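Teaching a robot arm to strip a desktop, part two: the expansion card and the fixture

Part one covered bolting the arm down and apologising to the neighbours about the drilling. By now you should have an arm that moves where you tell it, a parallel gripper, and a dead office tower you don't mind hurting. Ours is a Dell. Any old tower will do, provided the side panel comes off without a crowbar.

You will also need:
A slotted aluminium bench, or something else you can clamp to
A 3D printer and more grey filament than you think
A 13 mm spanner, which will be missing
A controller that lets you set gripper force (we run Flaneck, for our sins)

Step 1. Lay the tower on its side
Unplug it, take the side panel off and lay the case flat with the insides facing up. Push it hard against your bench stops. If the case can slide, it will, and you'll spend an evening blaming the software.

Step 2. Grip the card
Take out the retaining screw by hand. Screws are part four, and part four is going badly. Bring the gripper straight down over the card, close at low force, then raise the force in small steps. Araceli Zamudio wrote our first grip routine and set the force to 2,000 on the controller's own scale, which is a fine number for walnuts. We now use 23.

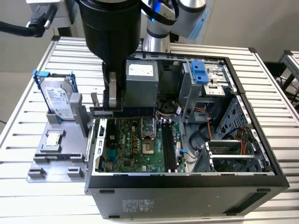 Fingers closed on the expansion card, with the drive waiting in its fixture at left.

Lift along the slot's own axis and go slowly. A card pulled at an angle will bring the whole case along for company. If your slot has a latch, release it first - the arm has no opinion on latches and will simply keep pulling.

Step 3. Print the fixture
Every part needs a fixed home beside the case, or the arm has nowhere to put anything. Measure each part with calipers, add a little clearance and print a pocket for it. Ours has an upright slot for the hard drive in its blue caddy, a shallow square recess, and long slots lower down for memory modules. Marisol Mendoza redrew the drive slot in May, and it still lets the drive lean a bit. The arm copes. Marisol doesn't.

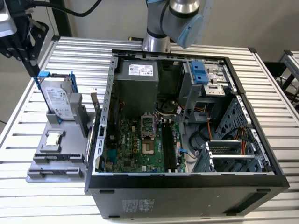

Step 4. Open the CPU socket
Do this one yourself the first few times. Release the lever, raise the retention bracket and keep fingers, sleeves and grippers well away from the exposed pins. Straightening them with a mechanical pencil is possible, in the sense that Nhyira Bawa once did it and won't do it again.

Step 5. Save your positions
Record a hover point and a grip point for each part, then run the whole sequence at quarter speed with a hand on the stop button. Back up the file before you move the bench. Moving the bench first is how we came to write this page twice.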